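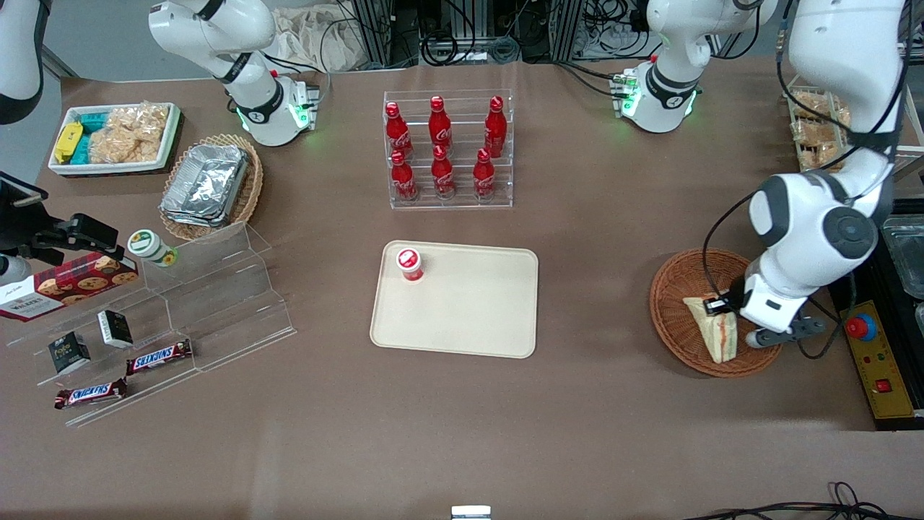

Présentoir à gradins Markar : mon avis après un mois

Bon, je craquais depuis janvier pour un présentoir en acrylique transparent, et franchement je ne regrette pas ! Je l'ai pris chez Jandow (21 euros, livré un mardi à 8 h, j'étais en pyjama) pour le petit coin goûter que je tiens avec Silvana.

Les gradins sont en biais, donc tout se voit d'un coup : la boîte écossaise de Walkers, le petit pot à couvercle vert, et même les Snickers sur les marches du bas. Avant, tout finissait en tas et on ne vendait que ce qui dépassait...

Petit bémol, l'acrylique marque énormément. Une trace de doigt et c'est fichu, je passe le chiffon microfibre deux fois par jour. Et les marches du bas sont étroites, à éviter pour les gros paquets. Pour les galettes de riz soufflé en sachet, je reste fidèle au plateau blanc peu profond, et pour les sandwichs au panier rond en osier (celui-là, je l'adore, il va avec tout).

Ma note : 4 sur 5. Silvana dit 3, à cause du chiffon.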